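The Trillovley is back up, mostly

I took on the folding cell in May, which means I now own one arm, one table, a wrist camera, and a pair of jeans I will never wear. The previous keeper left me a binder. The binder is called Ponis, after the cell, and most of its pages are receipts.

The arm is a Trillovley, secondhand, with 1700 hours on the counter when it got here. It folds denim. It used to fold denim well. By the time I got to it, it would come down a finger's width shy of the cloth, close on air, and lift that air with great care to the other side of the table.

So I started where the binder says to start, with everything cleared away from the middle and the fingers wide open, jogging the wrist down by hand to see what the camera makes of a plain tabletop.

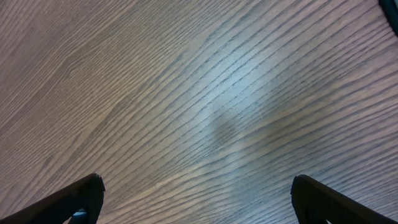
I had been blaming the arm for weeks. I re-homed it twice. I checked the bolts on the base, tightened one that didn't need it, and felt better for an evening. Then I looked up at my own ceiling light, which I had moved in order to see the bolts.

The depth estimate on this thing is only as good as what the camera can pick out, and glare on a table gives it very little. It was reading the shiny part as higher than the rest. Move the light, and the high spot moves too. I turned the lamp toward the wall, dropped the exposure a notch, and the height error went from embarrassing to 2 millimeters. I can live with 2 millimeters. I've hung shelves worse than that.

Next came the finger pads. The binder says to change them every 25 hours of folding, and the counter said they had done 743. I don't want to be unkind about my predecessor, but there is a bag of new pads taped inside the front cover. Getting the old ones off took a hair dryer, a plastic scraper, and some language. The new ones press on. Give them overnight before you ask them to pick up anything.

After the pads, you redo the grip force, and you do it on the real cloth. Denim is a miserable thing to calibrate on. A single layer wants a light pinch, a seam wants a lot more, and the camera has to be practically lying on the fabric before it can tell the two apart.

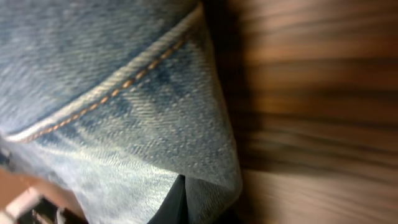

Azadeh Heydari wrote in to tell me I'm doing this backward. Set the force on the thickest seam first, she says, then back off until a single layer stops slipping, and write down both numbers, because the Skastivari controller forgets them whenever it loses power. She also says the hair dryer is fine but a warm wet rag is faster.

She's right about the controller. I lost an entire morning's settings to a kettle on the same circuit. Both numbers now live on a piece of masking tape on the side of the cabinet — the one form of storage in this building I trust.

I haven't tried the rag.

With the force sorted, I went through the reach check. You leave the jeans folded toward the back of the table, park the arm with its fingers open, and make sure the approach path doesn't take it anywhere near the walls. They're cardboard, so the walls will lose, but I have to cut the new ones.

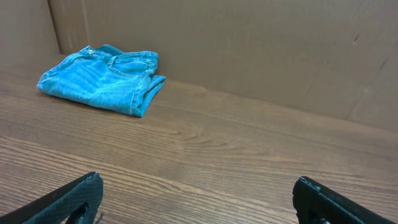 My approach height had been set back when the table was lower. Someone added feet to it at some point and left the number alone, and the binder has a receipt for the feet. I raised the approach, slowed the last stretch down to a crawl, and ran it ten times with my hand hovering over the stop button. By the sixth I had sat down.

Still on the list: the wrist cable, which rubs where it goes around the second joint and needs a sleeve. I ordered one from Goel and they sent me two left-hand brackets. The brackets are very nice. I've filed the receipt in the binder.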